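Robotics Club – minutes, November 13, 2023
Chair: Sumaiya Abeysekara

1. Minutes of the May meeting accepted with no changes.

2. Arm team (Zendum). The gripper closes fully in 2 seconds. Wrist camera mount refitted with longer screws. 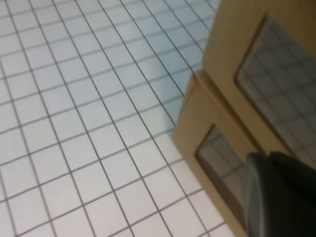
Grip force stays at 60 per cent until the new finger pads arrive – Sumaiya to order. Code to be tidied and labelled before the next build night.

3. Competition. Entry form due in 29 days. Team limit is 5.

Meeting closed.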